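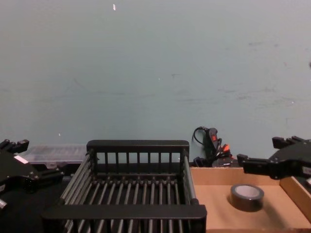 *Right gripper open, black tape roll in the cardboard tray, rack empty.*

# Marnunura two-arm kit: setting up a tray-and-rack sort

You need the kit from Hrytsenko, controller firmware 101 or later, an open cardboard tray and a slatted rack.

## 1. Place the rack and tray

Set the rack between the two arms and butt the tray against one end. Fix both down -- a shifted rack means teaching every point again.

## 2. Check the wrist view

Open the wrist feed in Trendstead. The rods should be visible where the part will rest. If a part on the rods blurs, lower the wrist speed.

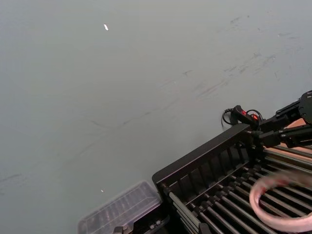 ## 3. Teach the pick

Jog the gripper over the tray with the fingers spread wide and the roll between them. Save the point as `pick_1`, then set the close timeout to 2000 ms.
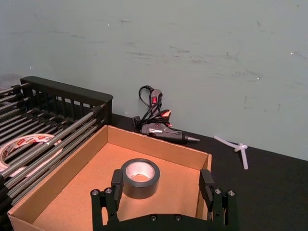 **Can the kit run with one arm?**

One arm is enough for this sort. Disable the other under Arms and restart the controller.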